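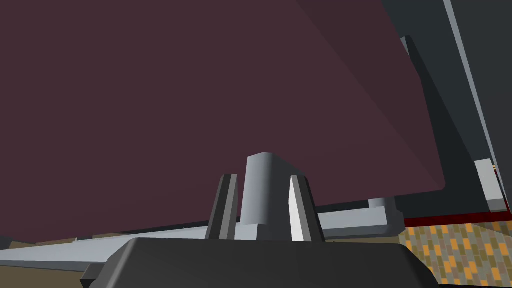

Dark maroon panel, rendered, plain surface, browner wedge on the right.

Home Notebook Recipes Suppliers Search
Last updated: November
Reading time: 4 minutes

November, paint room, started writing this up after the second pot of tea

Back on the linseed paint for the Brormont doors. I left the last entry hanging because I ran out of afternoon, so to pick it up again: we have a red that everyone likes on the stirring stick and that goes sulky and brown once it has been on a board overnight. I'd blamed the oil. I now think I owe the oil an apology, or at any rate half of one.

What I did this morning was grind a fresh batch with the Flinalano oil, the boiled one from the tall tin, and a second batch with the raw oil we had left over from the Skivska windows. Same pigment in both, same scales, same muller, same slightly aching shoulder. I worked each of them on the glass for 26 minutes by the kitchen timer, which is longer than I usually have the patience for, and I must say the difference in feel was lovely. The raw one goes silky and stays put. The boiled one drags a bit at first and then all at once lets go, and you have to chase it back in from the edges with the knife.

Recipe as mixed, for whoever does the next lot:

Red iron oxide, the bluish one from Rahman, 30 parts
Oil, 14 parts to begin with, more by the drop
Black, 2 parts, added last

I know we used to put the black in at the start. Please don't, or do and tell me I'm wrong! When it goes in early I can't judge the red at all and I end up correcting a colour I never properly saw. Put in last it takes hardly any working and you can stop when it looks right by the window.

The boards are the usual offcuts, primed and rubbed down, one thin coat each. I've written the oil on the back in pencil as well as on the front in tape, after what happened with the greens in spring when the tape dropped off in the warm and we spent a whole dinner break guessing. They're on the upper rack with the window side facing out. Could people leave them there, even if they look finished? They will feel dry well before they are dry, and a thumbprint in linseed is there for life.

A word on brushes. I used the old oval one for both batches and washed it between with linseed soap and warm water, three goes, and it still left a faint pink in the rinse. It may have carried a trace of the first batch into the second. I don't think it matters to the colour, but if the two boards come out suspiciously alike I shall want to try again with separate brushes, and I'd like that on paper now so I can't pretend later that I hadn't thought of it.

Rags: hung singly on the line outside, not in the bin and not in a heap. They're to be soaked before they're thrown away. I'm sorry to go on about this every time, and I shall go on about it next time too.

Then there is the primer. Looking back through the spring pages, the boards that went brown all had the grey primer under them, and the one board that kept its red had the pale pink. I had completely forgotten we'd ever used a pink. There's a third of a tin of it behind the turps, with a good thick skin on it, but underneath it stirs up sweet as anything once you've strained it through an old stocking. So I've done one extra board this afternoon, pink primer, boiled oil, and set it beside the others. If that one holds, the oil is cleared altogether and I shall say so in larger writing.

The Brormont people would like to see something on a full door before they settle. I've suggested we paint just the inside of the larder door, where it can be looked at in poor light and painted over without any grief. They haven't answered yet. The hinges on that one need to come off first in any case, and two of the screws are rounded, so bring the good driver and a bit of patience.

Left to do: more oil from the tall tin, sandpaper (fine, we're down to scraps), strain the rest of the pink, look at the boards in the morning before the sun gets round to that side. Kettle wants descaling.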